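Rules on the wall, and the ones we keep having to add

May 26, 2023

I have been meaning to write this one for weeks, and every time I sat down to do it something on the bench needed tightening, so it has turned into a longer post than I planned. Get a cup of something.

A few of you wrote after my last post about the cell at Halton and asked the same thing in different words: do you have written rules for working around the arms, and if so, can we see them? Yes, we do, and you mostly can. They fit on 2 sheets of paper taped up by the door (well, they did until last August, when we laminated them, and now everyone is afraid to write on them, a problem I will come back to).

Let me start with where they came from. When we set up the first bench I was very keen on doing things properly, so I sat down with the big industrial safety documents and read them with a highlighter. I'm glad I did it. I learned a lot about risk assessment, and I would tell anyone to at least read through whatever standard applies to their kind of machine, even if they think their machine is too small to matter. But a standard written to cover everything from a car plant to a bakery has to speak in general terms, and at the end of it I still didn't have anything I could hand to a new person on their first morning. So we wrote our own short version underneath it, in plain words, and called it the Rondik rules after the name of the project. We have revised it 12 times so far. I used to be embarrassed by that number and now I rather like it.

The first rule is about hands. If the motors have power, hands stay out of the workspace, and that includes the hand that only wants to nudge one thing a tiny bit to the left. You would be amazed how strong the urge is! You're standing there, the arms are holding still, an object has rolled a little way from where you wanted it, and your arm is halfway in before you have thought about it. A still arm and an arm without power look the same from where you are standing. So we go by the power switch and never by how the arms look, and whoever reaches in is the one who turned the power off and the one who turns it back on. If I switch it off, you don't switch it on for me, however helpful you are feeling.

The second rule is that the stop button gets pressed once every morning, on purpose, with the arms moving slowly, before anybody does any work. It takes less time than finding a clean mug. We had a spell of skipping it because it had always worked, and then one morning a connector had come loose and it did not work, and we have not skipped it since. I wrote that story up for the log at Laltaseck, where we share notes with a few other small labs, and I got back three messages from people who had gone and checked theirs that same afternoon. That pleased me more than almost anything else I've written.

Third, cables. I could write a whole post about cables and perhaps I will. A cable on a moving arm wants slack in the places where the joint bends and wants to be held down everywhere else, and the only way I know to check this is to drive each joint slowly through its whole range while somebody watches the cable and not the gripper. Everyone watches the gripper. It's the interesting end. So we give the job of watching the cable to one person and they are not allowed to have any other job while they do it. We do this again after any change to the mounting, including changes that have nothing to do with cables, and yes, people grumble, and yes, I grumble too when it's my turn.

Fourth, and this is the one I get the most mail about, is the rule for what goes on the table. Early on we just put out whatever was within reach. It felt friendly and realistic, and it made a terrible mess of our notes. Two people would write up what they thought was the same task with quite different things in the way, and when the results didn't match we would lose an afternoon to arguing about it. Now there is a card for each task, and the card says what is being handled, what else may be on the table with it, and where the arms should be before anyone starts. The extra things matter as much as the main ones. An arm that has plenty of room will forgive a sloppy path, and an arm with something thin or tall or breakable nearby will not.

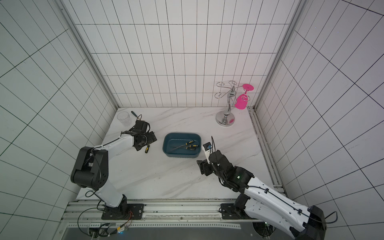
Breakable things have their own paragraph on the card, by the way. We allow them, which surprises visitors. My feeling is that if you only ever practice with things that bounce, you get careless in a way that is hard to undo later. But the rule says they go toward the back, out of the likely path, and whoever put them there says so out loud before the power comes on. Saying it out loud sounds silly and I felt silly the first dozen times. It works, though. People stop and look.

Hand tools come next on the card, and we went back and forth over those for ages. A screwdriver is a perfectly ordinary thing to ask an arm to pick up, and it's also a metal rod with a handle on it, and the difference between those two views depends on how it is gripped and how fast it is going. What we settled on is a lower speed for anything with a shaft or a point, no matter which way round it lies, and no standing at the front of the bench while it's being moved. I wanted to be cleverer than that, with different speeds for different grips, and I had a lovely table drawn up. Then I watched two sensible people read my lovely table and come to opposite answers, and I threw it away. One lower speed. Fine.

Then there is the log. Every session gets a line, even the dull ones, and even the ones where we gave up after ten minutes and went to lunch. We were at 2,163 lines when I looked this morning, and 2,066 of those have the "anything odd?" box filled in with something, even if it's just the word "no." I would like that second number to be the same as the first. A blank box could mean nothing odd happened or it could mean somebody was in a hurry, and when you are trying to work out later when a noise first started in a shoulder joint, those are very different things. I have thought about making the form refuse to save without it, but I know what I would do with a form like that (type a period and move on), and I don't imagine the others are any more saintly than I am.

Which brings me back to the laminating. While the rules were on ordinary paper, people scribbled on them. There were question marks, a coffee ring, and one very rude and completely correct remark next to the old speed table. After we laminated them they looked wonderful and the scribbling stopped, and it took me far too long to notice that the changes had stopped as well. So the plastic has come off. There's a pencil on a string beside the sheets now, and I read through the marks when I do the weekly tidy - some of them are jokes, some of them are shopping lists, and two have already gone into the newest version.

I'm putting the text of the rules up on the downloads page this evening, next to the old Milošević bench drawings that people still ask for. Take them, change them, cross out whatever doesn't suit your setup. If you have a good rule for two arms sharing one work area, and in particular for which one gives way when both want the middle, please send it to me. Ours currently says the left arm goes first, and the only argument in its favor is that somebody had to.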